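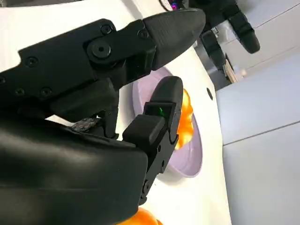
January
Sheena MacAulay and Gediminas Rebane

4.2 Does the plate matter?

It is often claimed that people judge fruit and vegetables differently depending on the colour of the plate they are served on. Laur's Folivville study is the one usually cited, and we began with every intention of building on it. We are now less sure that there is much to build on.

The Folivville result rests on 138 people, all of whom saw the same few items on the same few plates and were asked, straight afterwards, how fresh the food looked. Orange produce on a pale purple plate scored well. So did orange produce on most other plates, a point that gets one line in the original report and none in the papers that quote it. Figure 3 shows orange items with a lavender plate on a white tabletop, the pairing said to give the strongest effect.

We repeated the test with 364 people, using plates with a low rim and a plain white table throughout. The preference for lavender over white was small, and it vanished when we dropped those who had guessed what the study was for. Mekonnen (personal communication) suggests that our lighting was too even to bring out the contrast. Perhaps – but an effect that needs special lighting is of little use to anyone laying a table at home.

Gloss is a harder matter. A shiny skin catches the light whatever lies under it, and people seem to read shine as freshness. Neither the earlier work nor ours kept shine and colour apart, so any claim about plates may partly be a claim about skins. Lukoševičius tried to separate the two by dusting the produce with flour, which mostly taught us that people dislike floury peppers.

We would not say that plate colour does nothing. We would say that the evidence so far is thin, and that the advice now given to canteens goes well beyond it.

Figure 3. Orange produce and a lavender plate with a shallow raised rim, white tabletop.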